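Denlow Fund: childhood leukaemia research, interim report to trustees

Recruitment to the relapse study closed in June with 300 families enrolled across the Donen and Dabbas clinics. Harpreet Boychuk's team has logged 1,395 blood samples, of which 700 have been sequenced.

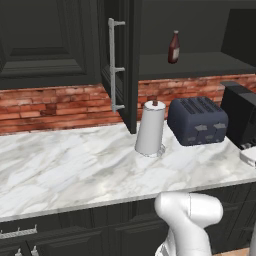 Will the remaining samples be sequenced within the present grant?
They will – the laboratory fee was fixed at the start and covers the full set.

Vibeke Lund has begun the data checks. Two staff posts remain vacant.

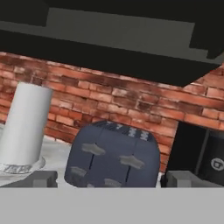

Brick wall, with dark housing above.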